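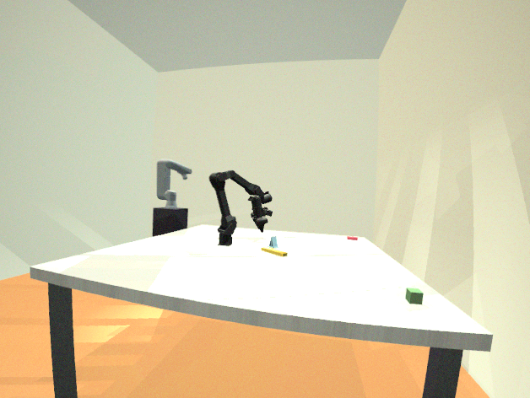
Wuyts asked on the product forum whether Civance records the second arm when only one is being driven. It does: joint states for every arm in the simulated cell are logged at 100 Hz.

Civance Tabletop Pack
Simulated demonstrations for block handling, supplied by Votthorpe.

Episodes: 489
Tasks: 14
Objects: colored blocks, including a cube, a bar and a triangular prism
Operator input: 6-axis controller
Export: Onier log format

Failed grasps are kept and flagged.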